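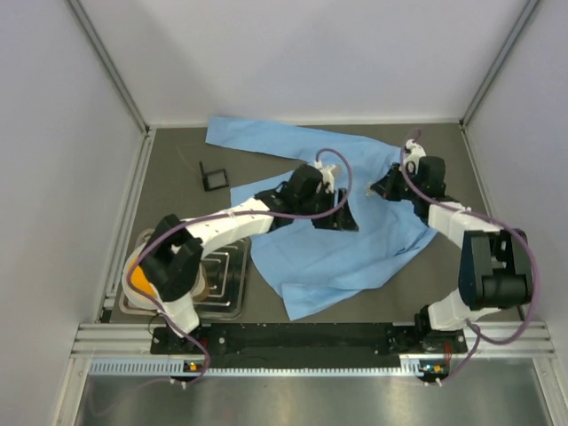
Cell 2: the sleeve snag and what we changed

Left arm on the upper middle of a blue garment, right arm holding it near the right side. Both purple cables stand well clear of their links in big loops, and those loops are what this page is mostly about.

Posted 18/01/2020 by Sirkka Pitkänen, Grunden workshop

This gallery page goes with the fault report for the two-arm folding cell. Several people at Inadum and Suominen asked for something shorter than the report itself, so the main points are here. The full log is in the Dasavico project folder under "stops".

What happened

The cell was running its flattening routine on long-sleeved garments. The routine is simple: one arm presses and drags, the other grips and lifts, then they trade places. On run 67 the right arm lifted a garment and swung it toward the back. A sleeve went over the left arm's cable and stayed there. The left arm then started its own move with the sleeve still hooked.

The controller should have stopped both arms on the extra load. It stopped only the left one. The right arm kept pulling for 2 seconds, until the operator hit the emergency stop. The connector at the left wrist was pulled partway out and the sleeve seam tore. No one was hurt and no one had a hand inside the enclosure.

Why it was not caught

Two separate things. The load limit on the right arm had been raised in August for a heavier fabric and was never put back. And the stop signal was not shared — each arm watched only its own load. We had assumed it was shared. The drawing says it is. The wiring did not match the drawing.

The cable loops are a known weak point. They have to be long enough for the wrist to turn all the way, and when the arm is folded in there is a lot of slack left over. We had seen cloth brush against them before and had not written it down, which we should have done.

What we changed

The stop signal now goes to both arms. We tested it by loading each arm in turn until it tripped, 30 times per side, and both arms stopped every time.

The right arm's load limit is back to the original value. Changing it now takes a second person's sign-off and an entry in the log.

Lifts toward the back are slower, and the other arm waits until the lift is finished before it moves. This makes each cycle longer. Inadum has agreed to that for now.

Still open

Cable routing. Suominen has offered a sleeve that would hold the cable closer to the links, but it limits wrist rotation and we have not decided. Until then, anyone running long-sleeved items stays at the stop button for the whole run.

The drawing also needs correcting. If you have a printed copy from before this date, throw it out and ask me for a new one.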